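Gekex 16 Paste-the-Wall Kit: Set-Up Guide
Section 4: Hanging a large-pattern paper in a small space

Applies to the Gekex 16 kit (bucket, roller, smoothing brush, seam roller, plumb line, snap-off knife). Revised July 14, 2018.

Before you start

The leaflet in the Rollidico paper says an alcove can be finished in an afternoon. Treat that with suspicion. It may be so if the walls are flat, the corners are square and you have done it before. Small spaces have more corners to the metre than big ones, and corners are where the time goes.

Check that every roll carries the same batch number. Shops will tell you that neighbouring batches match. Hold them side by side in daylight before you believe it.

Note: The pattern repeat printed on the label is the distance before the design starts again. With large motifs you may lose most of one repeat on each drop. The calculator on the back of the label takes no account of this, so buy a spare roll.

Preparing the wall

1. Turn off the power at the mains and loosen the switch plates.
2. Fill holes, let the filler dry and sand it back. "One-coat" filler usually needs two.
3. Wipe the wall down with a damp sponge and leave it to dry.
4. Brush on a coat of size. The Lloyd ready-mixed paste claims to need none. On bare plaster, use it anyway.

Caution: Do not hang paper over old vinyl, whatever the tin says. The new paper will hold to the vinyl perfectly well, and the vinyl may not hold to the wall.

Hanging the first drop

5. Measure 6 cm less than the width of the roll from the corner and make a pencil mark.
6. Hang the plumb line from the mark and draw a faint line down the wall. Do not use the corner itself as a guide.
7. Cut the first drop with 70 mm spare at top and bottom. The kit's quick-start card shows less, which leaves you nothing to play with if the ceiling slopes.
8. Roll paste on to the wall, going slightly wider than the paper.
9. Hang from the top, keep the edge to the pencil line and brush out from the middle.

Placing the pattern

10. Decide where the main motifs will fall before cutting the second drop. A whole motif at eye level looks better than a whole one under the ceiling.
11. Match at eye level first. If the match drifts towards the floor, leave it there.
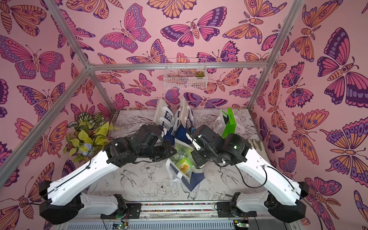
What should I do if the pattern won't line up in the last corner?

Let the mismatch fall in the corner you see least, usually the one beside the door, and overlap the two pieces by 4 mm. Stretching wet paper to close the gap tends to open a seam as it dries.

Finishing

12. Trim top and bottom with a new blade. Snap off a section after every drop, even if it still feels sharp.
13. Run the seam roller lightly down each join. Do not use it on raised or flocked papers.
14. Sponge off stray paste straight away. Dorka paste is sold as "invisible when dry", but it leaves a shine on matt papers.

Note: Bubbles often shrink overnight. Leave them until the next day before reaching for a pin.

Caution: Keep the heating low until the paper is dry. Switch the power back on only when the plates are screwed down again.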